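July, 07:40. Threat-list parsing, Vallcombe case set

Took over the second extraction from Satish Krishnan. Working copy is on the bench machine, original stays sealed. Hash checked before and after mounting, both match.

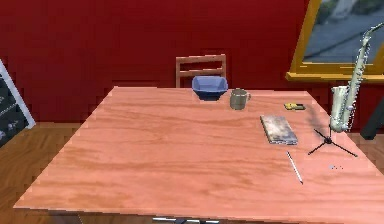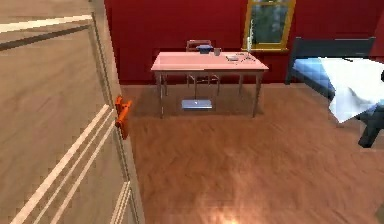
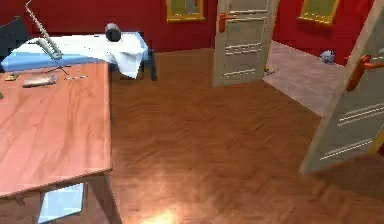
Renders, red-walled room.

The seized list has 1,293 rows. Columns are name, office held, town, and a free-text note. Town is filled in inconsistently: Gondlow appears under 2 spellings, so the first pass split one council group into separate clusters. Merged by hand, change logged.

Ran the name matcher against the public register of councillors. Limit is set to 1,000 rows per batch, which I forgot, so the first run stopped short and the summary was wrong. Deleted it. Rerun in two batches gave clean output.

Schwerdtfeger export still drops accented characters. Alwood export keeps them. Use Alwood until someone fixes the encoding step.

File dates on the list are no use for ordering. Everything was copied in one go and carries the copy time. The note column refers to a party meeting, which may give an earliest date for those rows only. Do not put that in the report as a date for the whole list.

To do: check duplicates by office held, ask Satish which register version he used, raise batch limit to 3,000.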